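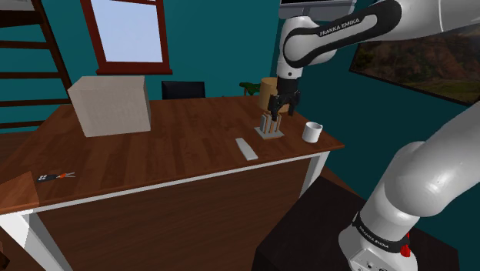 Running the simulated desk demo at an open day

Bevis Robotics Lab, updated Apr 30, 2021

Use these steps to run the desk demo on a visitor screen. You need the Unditz scene package and a machine that already runs the simulator.

1. Start the simulator and load the scene vondidthorpe_desk. Wait for the arm to reach its home pose before opening the controls.

2. Set the random seed to 2067. Every visitor group then gets the same object layout.

3. Open the gripper fully and move it over the slotted stand, fingers down. Keep the approach vertical. A tilted wrist can hit the cup behind the stand.

4. Lower the gripper in small steps. Stop if the contact readout goes above zero before the fingers are level with the top of the stand.

5. To let a visitor drive, switch to manual mode and set the speed limit to 31 percent. The default of 100 is too fast for a first try.

6. Press Reset between groups. Reset restores the objects but leaves the speed limit alone, so check it again.

If the remote viewer does not connect, confirm that port 553 is open on the Kovalchuk display server, then restart the viewer only. The simulator can stay up.

Logs are written to the scene folder when the session is closed.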